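Terach PX-20 Accessible Crosswalk Push Button

Before you buy a box of these, ask the question that every person standing on a curb has asked: does the button do anything? With the PX-20 the short version is that it does what your signal controller lets it do. If the controller is set to give a walk phase every cycle regardless, you are buying a very sturdy thing for people to lean on.

We sell the PX-20 because towns keep asking for it. Terach's own sheet calls it "the button that puts walkers first." We would put it lower than that. It is a sealed switch in a cast housing with a speaker, a red light and a raised arrow. The arrow can be set left or right at installation, and we have been to more than one corner where it was set wrong and stayed wrong.

What you get

The unit, four mounting bolts, a gasket, one sign plate and a leaflet. The control board that goes in the cabinet is sold separately, and one board runs up to eight buttons. Terach lists the button alone on the front of its catalog and puts the board near the back, so check any quote you've been given by another dealer. If the total looks very good, the board is probably missing.

Price: $208 per button. No discount under 30 units. Past that, call us and we'll talk.

What it claims, and what we think

"Vandal resistant." The housing is tough. The speaker grille is less so, and gum gets into it. Grilles can be replaced from the front with a security driver.

"Quiet at night." The locator tone drops when the street is quiet and rises with traffic noise. This works, though the factory setting is too loud for a block with bedrooms on it. Have your installer turn it down on the first evening and listen from across the road. Neighbors who complain about a ticking pole usually get the whole tone switched off, and then a blind walker can't find the button.

"Reduces waiting." We can't find anything behind this one. The button places a call. How long the walker waits after that is decided in the cabinet, by whoever set the timing. Terach was asked for test results in November and sent us the brochure again.

"Installs in minutes." On a new pole with clean wire, fair enough. On an old pole with two layers of paint and a conduit full of water, plan on a morning.

Before you order

Find out whether your corner works at all. That sounds rude, but we have shipped buttons to places where the walk signal had been dark for years and the real trouble was a dead cabinet or an unpaid power account. A new button on a dead signal makes people angrier than the old one did, because now it looks fixed. Push the old one at 7 a.m. and again at noon. If nothing changes either time, get the cabinet opened before you spend anything with us.

Ask also who will look after it. Somebody has to own the tone settings and the spare parts. Destine had a nice ribbon cutting at its school crossing, and then the public works office and the school each thought the other one held the keys.

Shipping is from our Prilent warehouse. In-stock orders placed before 2 p.m. leave the same day. Boards can take longer. Returns are accepted within 30 days if the unit has never been bolted to anything. Warranty is 48 months from Terach on the switch and board - the speaker gets half that, and you should read into that what you like.

Comments

Ignacio Tapia
Bought six for our main street. Buttons are good. Leaflet is useless on the arrow, it shows the arrow from behind and doesn't say so.

Ulises Bustos
Ours beeps, lights up and says WAIT. We still wait exactly as long as before. At least it's polite about it now.

Gonçalo Tavares
Does the older Terach bracket fit? I have a stack of them.

Dilwyn Wogan
Gonçalo - mine fit after I drilled out the lower hole. Didn't love doing it.

Maximiliano Villalba
Same dealer told me not to buy until I had the cabinet checked. Cabinet was dead. Annoying but fair.

Espinoza Traffic Supply | Sales and parts counter | Copyright Espinoza Traffic Supply, all rights reserved | Back to top

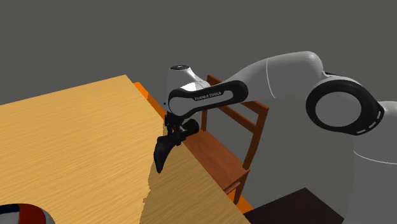 Will the PX-20 make the walk signal come up sooner?

Only if the timing in your signal cabinet is set to respond to a call. The button sends the request, and the controller decides how long the walker waits.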